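3. The cups and the table

3.1 Picking the colours

I should admit that the cups came first and the research question came second. Ginevra Pagano and I had been arguing for most of a winter about whether pale drinkware is a nuisance to set out and clear away, and we kept talking past each other. She meant pale cups on a pale table. I meant pale cups anywhere. By December we had agreed that the only sensible thing was to put some on a dark table and ask people what they saw.

We settled on three colours: a cream, a mint green and a light blue. All three sit at the washed-out end of their families, and that was on purpose. Anyone can tell a fire-engine red cup from a navy one. What we wanted was the sort of colour that makes one person say "grab me the green one" and the other person say "which green one?" Ginevra's shopping list had a fourth, a soft lilac, but we couldn't find one we both liked and let it go.

In the lab we got into the habit of calling the cream cup Farina, after the paint it reminded us of, and the name has stuck in our notes. If you read the raw response sheets and wonder who Farina is, it's a cup.

3.2 The table and the walls

The Gindwood bay has a black tabletop with white panels on three sides. I was sceptical of this at first. It felt a bit like drinking tea inside a fridge. But it does two useful things for a study like ours. The black top gives every pale cup a hard outline at the base, so there is never any doubt about where the cup ends and the table begins. The white walls do the opposite - if you crouch until the rim of a cup lines up with the panels, the pale colours start to lose their edge. We had people look from standing height for that reason, and we asked the tall ones not to bend.

The cups aren't identical in shape, and I'd like to be upfront about it. The cream one tapers and gets wider toward the top. The mint one is straight-sided and a little shorter. We'd have preferred a perfectly matched set, and a reviewer of an earlier draft said so too (fair enough). What we did was ask about colour and shape separately, so that if somebody said "the wide one" we could see it in the answers and deal with it.

One thing I hadn't planned for was the insides. When you look into a cup you aren't looking at the colour on the label any more. The inside is in its own shade, so the mint reads as a darker teal-grey in there, the blue goes noticeably deeper, and the cream turns beige. Tip a cup toward someone and you've more or less handed them a second colour. A good share of the disagreement in our pilot came down to this, with one person naming the wall of the cup and the next naming the mouth.
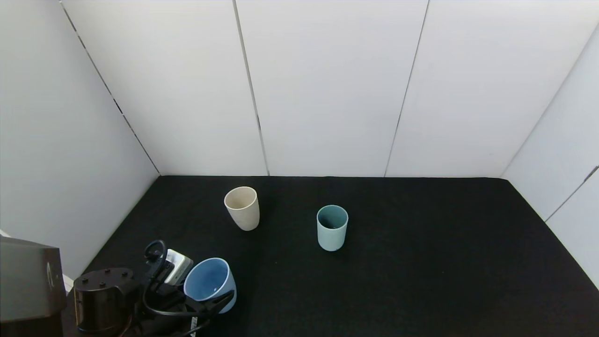
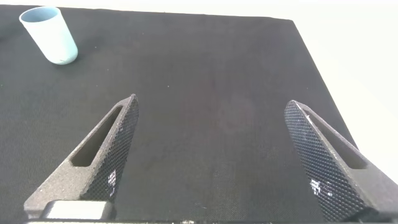 Figure 2. The light blue cup at the black table, with the darker blue of its inside showing in both views. The cream and mint cups are in the first view only.

3.3 What people were asked to do

We had 30 people, most of them from the two floors closest to the kitchen. Each of them came in alone, stood at the front of the table and did the same short job several times over. Esther Kimaro ran all the sessions and read from a card, so that nobody got my version of the instructions one day and hers the next.

The job had two parts. First, name the colour of each cup in whatever words you'd use at home. We didn't offer a list. Second, Esther would say something like "pass me the pale one" or "the greenish one, please" and the person would point. We wrote down the cup they chose and whether they hesitated, and Esther's rule for a hesitation was simple: if she had time to wonder whether they'd heard her, it counted.

Between rounds the cups were moved. Sometimes all three were out together and sometimes only one, and we changed how far back they stood. A cup on its own near the far side of the table gets named quite differently from the same cup with neighbours. I'd read about this sort of thing but hadn't seen it happen in front of me. With the cream cup beside it, the light blue was "blue" to nearly everyone. Alone, it picked up "grey" and "silvery", and one participant held out for "sort of a cold white" in every round and would not be talked out of it. We didn't try very hard.

All up we collected some 2,000 colour names, counting repeats. I typed in the first half and Esther the second, and then we swapped and checked each other's. We kept spelling and slang as they came, so "minty", "mint" and "toothpaste" are three separate entries in the raw sheet and only get grouped later on.

3.4 Things we'd change

The lighting, for a start. The panels bounce a lot of it around and the side of a cup facing the light can look a good deal paler than the side facing away. Two people standing a step apart could be naming different sides. Next time I'd mark a spot on the floor and be stricter about it.

I'd also like a fourth cup in a properly strong colour, just to give people something easy now and then. A few of them told Esther that the pale ones made them feel they were getting it wrong, even though there was no wrong answer to get. That's a rotten way to feel about a cup, and it may have pushed some of them toward safe words like "light" and "pale" that don't tell us much.

And I'd run the whole thing again on a timber table. Ginevra has one in her office at Brostier and has offered it, on the condition that we carry it down the stairs ourselves.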